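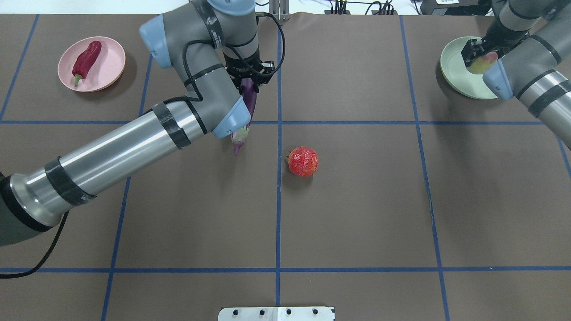

How to Mark Out a Patchwork Layout Before You Sew a Single Stitch

7 min read

I made my first quilt with no plan at all, and it shows. I picked up two squares, joined them, picked up another, and carried on like that for most of a winter until I had something big enough to cover a bed. It is a perfectly warm quilt and the dog is very fond of it, but all the dark fabrics drifted to one end and there is a corner with four nearly identical greens sitting side by side. Every time I fold it up I think of how easily I could have spread them out.

So these days I lay everything out first, on a marked surface, and I'd like to take you through how I do it. It does take an evening, sometimes two, and I won't pretend otherwise, but I've come to enjoy it more than the sewing.

Choosing your surface

You want something flat that you can leave alone. A table is kindest to your back. The floor gives you more room, but you'll be up and down all night and somebody will walk through it. I used a bedroom floor for years until my knees complained, and then moved to the dining table and simply worked on the quilt in sections, which turned out to suit me better anyway.

Give it a good wipe and let it dry fully before you put any tape down. Use a low-tack tape, the sort decorators use, in a colour that stands out from the surface. Try a short piece somewhere out of sight first and leave it overnight, particularly if your table is waxed or oiled. I once lifted a strip of polish clean off a sideboard belonging to my mother-in-law, and it was mentioned every November for a good long while.

Working out the size of your sections

Decide on the finished size of a block, then decide how many blocks you want in each section. For a first go I'd make each section two blocks by two. My usual block is 15 centimetres finished, but remember that before sewing each one is a little bigger, because of the seam allowance all the way round. Lay your blocks out edge to edge at their cut size and measure that. If you mark the table to the finished size, nothing will fit, and you'll spend a cross half hour blaming your ruler.

Laying the tape

Start with one long line and take your time over it, as everything else is measured from there. Stick down one end, pull the tape out past where you need it, hold it just above the surface until it looks right, and then lower it in one go. If you press it down bit by bit as you go along, it will wander.

Put your next line in by measuring from the first at both ends. Then do the lines that cross them, checking the corners with a set square if you have one, or a hardback book if you don't. A slight lean here and there won't hurt, as the tape is only there to help you see the sections. You aren't going to sew to it.

Placing the fabric

Put the darkest pieces down first and scatter them well. Then do the very lightest. After that come the patterned ones, which are the troublemakers, and I like to keep large prints from touching each other. Fill in with whatever is left.

Now go and do something else. I mean it – make the tea, ring your sister, water the beans. When you come back, look from the doorway and half close your eyes. Any clump of one colour will jump out at you. Swap a few squares, go away again, and when you've come back twice without wanting to move anything, it's done.

Picking it all up in order

Pin a slip of paper to the first square in each row with the section and row written on it. Stack each row from left to right, with the first square on top, and put a clip round the stack. I keep mine in old takeaway tubs, one tub to a section, and sew 10 minutes here and there when I have them.

Peel the tape back slowly and low to the table, folding it over on itself. If you have another section still to lay, leave it where it is and start again with the darks.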